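Cómo recuperar un escritorio de madera con aceite (y sin volverte loca en el intento)

Llevo tres años trabajando desde casa y el escritorio fue lo primero que compré y lo último que cuidé. Café, rotulador, el cerco de una maceta que ya ni existe... Un domingo de mayo me planté delante con una lija en la mano y me dije: hoy o nunca. Desde entonces lo he hecho en mi mesa, en la de mi hermana y en dos más del estudio, así que os cuento el método tal y como lo hago ahora, que ya no es el de aquel primer domingo (menos mal).

Antes de nada: esto sirve para madera maciza o para un chapado en buen estado y con cierto grosor. Si vuestra mesa es de melamina, dejad la lija en el cajón, porque os vais a cargar el dibujo en dos pasadas. Para salir de dudas mirad el canto y la parte de abajo. Si la veta de arriba sigue por el canto, buena señal. Si hay una tira pegada, toca investigar un poco más.

Lo que uso yo

Lija de grano 120, 180 y 400
Un taco de corcho para lijar
Aceite para madera (yo gasto el de Murnow, en mate)
Trapos de algodón que no suelten pelusa
Guantes y mascarilla
Una aspiradora con cepillo blando

Paso 1. Vaciar y limpiar

Quitadlo todo, también el flexo y la regleta esa que está atornillada y que da tanta pereza. Pasad un trapo con agua templada y una gotita de jabón neutro, bien escurrido, y secad enseguida. Yo espero hasta el día siguiente para lijar. La primera vez no esperé y la lija se me embozaba cada dos por tres, un horror.

Paso 2. Lijar a favor de la veta

Siempre, siempre en el sentido de la veta. Si lijáis en círculos a mano os quedarán unas marcas que no se ven hasta que entra el aceite, y entonces se ven todas. Empezad con el 120 solo donde haya manchas o barniz viejo, seguid con el 180 por toda la superficie y aspirad entre grano y grano. No apretéis en las esquinas, que se redondean solas y luego no hay quien lo arregle.
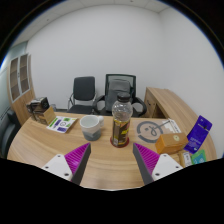
Con los bordes curvos hay que tener más paciencia. Ahí suelto el taco y doblo la lija en tres, la apoyo en los dedos y voy siguiendo la forma sin prisa. Rafia Shaikh, que restaura muebles y me ha sacado de más de un apuro, me enseñó a cerrar los ojos y pasar la palma por el canto. Parece una tontería, ¡pero la mano nota escalones que la vista se salta!

Paso 3. La primera mano

Aspirad a fondo y pasad un trapo apenas húmedo. Cuando esté seco, echad un chorrito de aceite en el centro y extendedlo con el trapo hacia fuera. Poca cantidad. Menos de la que estáis pensando. A los 16 minutos (sí, pongo temporizador) retiro todo lo que no haya absorbido la madera. Si dejáis charquitos se quedan pegajosos y ya tenéis drama.

Dejadlo secar 8 horas como mínimo con la ventana abierta, aunque mirad lo que diga vuestro bote, que cada aceite es un mundo.

Paso 4. Lija fina y segunda mano

Pasad el 400 muy suave, casi acariciando, para bajar el repelo. Limpiad el polvo y repetid la jugada del aceite. En mi mesa bastó con dos manos; la de mi hermana, que estaba sequísima, pidió tres.

Muy importante: los trapos con aceite pueden arder solos si los dejáis hechos una bola. Extendedlos al aire libre hasta que estén rígidos, o metedlos en un bote metálico con agua y tapa.

¿Y después?

Para el día a día, trapo seco y poco más. Posavasos, por favor. Yo doy una mano de repaso al año, y si cae una mancha tonta lijo solo esa zona con el 400 y le pongo una gota de aceite. Durante la primera semana no apoyéis papeles importantes encima, que a mí se me quedó una factura translúcida.

Si os animáis, contadme en los comentarios qué madera tenéis y qué aceite habéis usado, que el próximo bote lo quiero cambiar.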